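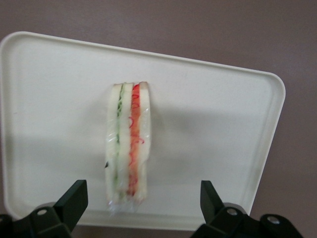 August, evening

Second day of the gripper comparison. I got in at eight and the arm was already warm because Henk Koster had been running the homing routine since seven. He'd left the old fingers on from yesterday, so the first hour went on swapping things over and doing the offsets again. The wrist camera needed its own calibration after that. I did it twice, as the first attempt left the tool point sitting to one side and I didn't like the look of it.

We are down to two sets of fingers now. The Clastberg pair are hard, flat-faced and black, with square tips. The Plasten pair are soft and curl round whatever they touch. The Mastden suction cup went back in its box yesterday afternoon. It was fine on cartons and no good on anything with loose film, and nearly everything on the list has loose film.

Today was sandwiches. A wrapped one, stood upright on the white tray with the cut edge facing up, has to be picked from above and put down the same way up. It sounds easy. The bread gives if you squeeze it, and the wrap slides over the bread if you don't squeeze enough, so you end up holding a piece of plastic with a sandwich hanging in the bottom of it. The loose fold of film at the end is the other trouble. If a finger catches that first the whole thing swings round.

Clastberg fingers in the morning. I set the closing force low and worked up. At the lowest setting the fingers touched, stopped, and lifted away with nothing. Two steps up it held, but the sandwich slipped a little as the arm moved sideways. Another step and it held well, and that's where I left it. There were dents in the bread afterwards, small ones, which had mostly gone by the time I'd finished my tea. I did 115 picks at that setting and dropped four. Three of the four were the same fault: the arm came down a bit off centre, one finger touched early and tipped the sandwich before the other one reached it. The fourth I don't have an explanation for. I've marked it in the log and moved on.

Henk thinks the early touch is the camera and not the fingers. The wrap shines under the lamps and the software takes the shine for an edge. He may be right. We turned off the lamp nearest the window and the guessed centre line moved over towards where it should have been. It also made the shadow on the tray stronger, and twice the software drew its box round the sandwich and the shadow together. So we put the lamp back on and taped a sheet of tracing paper over it. That was better than either. Note to self: buy a proper diffuser, the paper was starting to curl by lunchtime.

We had a talk about the tray as well. White tray, pale bread, clear wrap - the camera has very little to go on except the filling. The red stripe is what it finds first. I asked what happens with an egg one and Henk said we'd find out later in the week. I've asked if the trays come in grey.

Lunch late, at the bench. Not a sandwich.

Plasten fingers in the afternoon. They take longer to fit, as there is an air line to run down the arm and it has to be clipped out of the camera's view. I got this wrong first time and had a loop of tube across the bottom of every picture. Once it was clipped properly they ran without much bother. They are gentler, there is no question about that, and I could find no dents afterwards. They also forgive a bad approach. With the arm coming down off centre the soft fingers just bend and close anyway. I dropped two in the same number of picks.

What they aren't is quick. The cycle has to wait for the air, both closing and opening, and over a shift that would add up. They also need more room. With one sandwich on a tray it makes no difference, but the real job has them side by side, and I can't see the soft fingers getting down between two without pushing one over. The hard ones are thin enough at the tip that they might. We haven't tried it yet. I've put it down for tomorrow, with a gap to start with and then closing it up.

The other thing with the soft set is putting down. They let go slowly and the wrap sticks to them for a moment, so the sandwich leans as it leaves. It fell over more often than I would like. I didn't keep a proper count of those and I should have. The log only has picked or dropped, with no column for fell over afterwards. I've added one.

Controller was a nuisance from three o'clock. The Ngata box lost the gripper twice and needed a full restart both times. It could be the connector at the wrist, which has been on and off a good deal this week. I've swapped the cable and it ran clean for the last hour, but I wouldn't swear to it. The pick counter on the box stood at 2148 when I shut down. That includes all the old carton runs, so it doesn't mean much.

Henk wants to settle on the hard fingers and stick a thin rubber pad on the faces. I'd like one more day with both before we say anything, mainly for the side by side test. We agreed to cut some pads tonight anyway so they're ready. He's doing that at home, he has the sheet left over from something else.

For tomorrow: pads, diffuser, egg, side by side, check the wrist connector for a bent pin. Ask about grey trays again. Bring more sandwiches, the ones from today are past using and the wrap has gone soft at the corners from handling.

Home at half six. Washed the car.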